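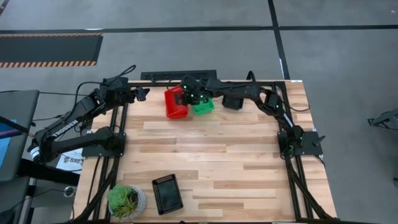 How to Enter a Basketball Box Score in Sturnumon

These steps cover one home game scored from a paper sheet. The Clondby and Stunov leagues use the same form, so the order of fields does not change between them.

Before you start

Check that the roster is loaded. Each player needs a jersey number and a status of Active. Inactive players do not appear in the entry grid.

Step 1. Open Games, choose the fixture, and click Enter Stats. Set the period format to four quarters of 8 minutes. The default is two halves.

Step 2. Mark the starters. The grid will not save with fewer than five checked.

Step 3. Enter field goals as made and attempted. Three-pointers go in both columns — once under 3PT and again under FG. A player who shot 3 of 7, all from outside, is 3-7 in each.

Step 4. Enter free throws, then rebounds split by offensive and defensive. Team rebounds go in the last row, under the players.

Step 5. Compare the points total with the running score on the sheet. If the sheet says 34 at halftime and the grid says 33, look for a missed free throw entry first.

Step 6. Type the attendance as digits only. The field rejects a comma, so 1,055 must be typed as 1055.

Step 7. Click Finalize. The standings update overnight. Corrections after that point go through Games, then Amend, and need a short note in the Reason box.

Overtime periods are added with the plus sign next to Q4, one at a time.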